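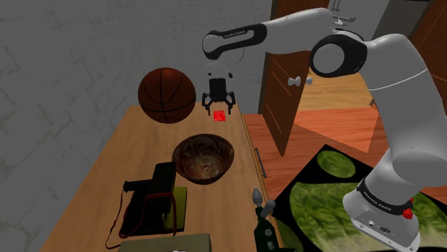 Print this article | E-mail this article

4.2 Collision proxies and the approach planner

The planner described in Section 4.1 takes a goal pose for the fingertips and a list of collision bodies. It has no access to the render meshes. Every loose object in a Roron scene is replaced by a proxy when the scene is loaded, and the proxy is the only thing the distance query sees. Three types are allowed: sphere, capsule and convex hull. A sphere is used where the fitted radius explains the mesh to within the tolerance set in the scene file; a capsule is tried next; everything else falls through to the hull.

The hull is a poor fit for open vessels. A bowl becomes a solid lump, and any grasp that would place one finger inside the rim is rejected before it reaches the trajectory stage. We accept this loss. Decomposing the bowl into several convex parts recovered those grasps but slowed the distance query enough to break the replanning budget, and none of the tasks in the Flonduvberg set requires a rim grasp.

Thin parts are a harder case. Cords and trailing strands are modelled in Roron as static geometry attached to their parent object, so the hull of the parent grows to enclose them. The free space lost in this way is often larger than the object itself. Ledutov, our planning layer, therefore takes a per-part flag, ignore_thin, which drops any part whose smallest extent is below the contact margin. The flag is off by default. With it on, the planner may bring a finger through a cord, and the physics engine will then report the contact as a failure.

The approach itself is split into two stages. In the first, the arm moves from its start posture to a hover pose above the target, jaws open, with the wrist axis held vertical over the last part of the path. In the second, the gripper descends in a straight line under a Cartesian velocity limit. A replan may be requested at any time in the first stage and is refused in the second. Refusing it late removed a class of oscillation in which two hover poses of nearly equal cost were chosen in turn – the arm would swing between them until the episode timed out.

4.3 Start postures and view selection

Start postures were drawn from a set of 11 joint configurations, all with the jaws open and no object held. The seed for each draw is stored with the episode. We ran 1,365 episodes in total, of which 938 ended in a lift that met the height criterion. The iteration limit for the trajectory optimiser was 500 in every case, and the same cost weights were used throughout.

Figure 3. Arm raised clear of the dresser, jaws open.

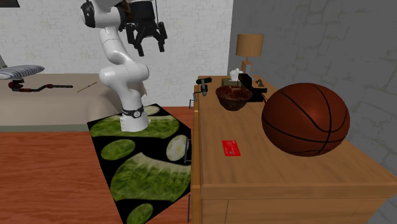

View selection matters because the proxy poses are not read from the simulator state but estimated from rendered images, with noise left in. An estimate from a single view is weak along the optical axis, and large objects hide small ones. From the viewpoint of Figure 3 the basketball covers part of the dresser's rear edge and part of the grey wall, so a plane fitted to the tabletop has less of that edge to work with; the flat red card lies in the open and is easily segmented. The lamp at the far end is a different matter, as its base is partly hidden by the tissue and the black object in front, and the fitted capsule tends to follow the shade alone.

We therefore fuse estimates from at least two views and inflate each proxy by its residual uncertainty. Inflation is applied along the principal axes of the covariance, then clipped. Without clipping, a badly seen object can swell until it contains the target, and the planner reports that no path exists. Episodes that fail in this way are logged separately from those that fail on contact, as the remedy is different in each case.

Filed under: Robotics software > Motion planning > Simulation

Comments

Guest, August 22, 2026
Does ignore_thin apply before or after the inflation step? If after, a thin part with high uncertainty would survive the test.

Siddiqui Lab account
Before. The extent is taken from the uninflated mesh part. We will add this to the text.

Guest
A split of the unsuccessful episodes by start posture would be useful. One bad posture in the set could account for a lot of them.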